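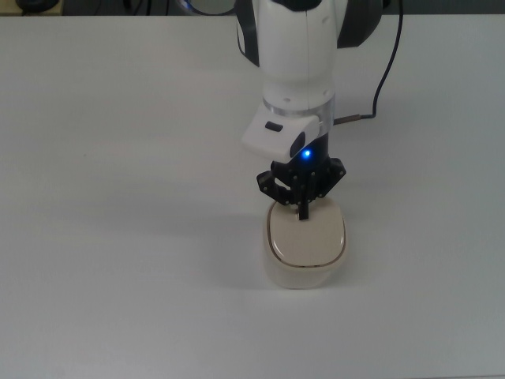 White on white, with a bit of silver.

May 7, 2021
Posted by admin

I spent most of April painting the front two rooms and the hallway, and a good part of that was spent choosing the white. A few people have asked which one I ended up with and whether it was worth doing myself, so I'm writing it down in one place.

The rooms were last painted by the previous owners in a colour I'd call weak custard. It had gone darker behind where their furniture used to be. I lived with it for three years. In September I got a quote from a painter in Tetteh for the walls, ceilings and skirting, and it came to $1,135 not including paint. That was a fair price for the work, I think, but I had the time and I didn't have the money, so it waited until after summer and I did it over four weekends.

I started with the sample pots. Skenine has a fan deck with more whites in it than I could tell apart, and the girl at the counter at Drastico said most people come back three times. I came back twice. I bought five pots and painted squares of each on the north wall and the south wall, two coats, with a pencil note underneath. On the first night they all looked the same. By the next afternoon one was pink and one was plainly green. The green one had been my favourite on the card.

The front rooms face south and get no direct sun for most of the year. Everything cool looked like a dentist's surgery in there, and everything warm drifted back towards the custard. What I ended up with is one of the Skenine off-whites with a little grey in it and a little yellow. In the morning it is grey. Under the lamps it's a normal warm white. The ceiling is standard flat ceiling white straight off the shelf, and the skirting and architraves are the wall colour in semi-gloss. I'd read that the trim ought to be a shade brighter than the walls. I tried it on one door frame and didn't like it, as it made the walls look dirty.

Prep took longer than the painting. There were old picture hooks everywhere, plus a long crack over the hallway door that had been filled at least once before. I raked it out, taped it, filled it, sanded it, filled it again. It has stayed closed so far but we haven't had a proper dry spell yet. I washed all the walls down with sugar soap, and the water in the bucket was the colour of tea. The hallway was the worst, from the light switch down to knee height.

I used a cheap roller on the first ceiling and picked fluff out of it for an hour. After that I bought a decent sleeve from Drastico and had no more trouble. The brush I used for cutting in was a Driltska angled one, 50 mm, and it was the best thing I bought. I cleaned it every night and it is still in good shape. The painter's tape I bought was no good on the floorboards and too good on the window frames, where it lifted some of the old enamel. I gave up on it by the second room and did the edges by hand. They're not perfect. You'd have to get down on the floor to see it.

Costs, for those who asked. The paint was $394 for walls, ceiling and trim. Rollers, trays, filler, sandpaper, drop sheets and the brush came to $132. I also hired a small platform for the hallway ceiling for one weekend and paid for the sample pots, and I haven't kept the dockets for those. I already had a ladder.

Two things I would change. I'd do the ceilings in both rooms on the same day so there was only one lot of sore neck. And I'd take the doors off. I painted them hanging, and there are runs on the hallway side of the bathroom door that I now see every morning.

I was also wrong about coverage. The tin says two coats, and two coats was fine on the ceiling, but the custard came through on the walls and I had to do a third. That meant another trip for another four litres, and the second tin looked slightly different wet. I poured what was left of the first one into it and mixed them in a bucket. I can't pick a join.

The bedroom at the back is next, maybe in spring. It gets the afternoon sun so I'll have to start again with the sample pots. The laundry can stay green.

3 comments

kerbside_finds
We had the same thing with green in a south-facing lounge. Looked lovely on the card. Did you use an undercoat over the filler or go straight on? Mine flashed badly and I could see every patch when the lamp was on.

admin
Spot primed the filler first, one coat. I missed a patch near the window and yes, you can see it.

tinroof72
Agree about taking the doors off. Lay them flat on a couple of trestles and use a small foam roller. I did all of ours that way and not a single run.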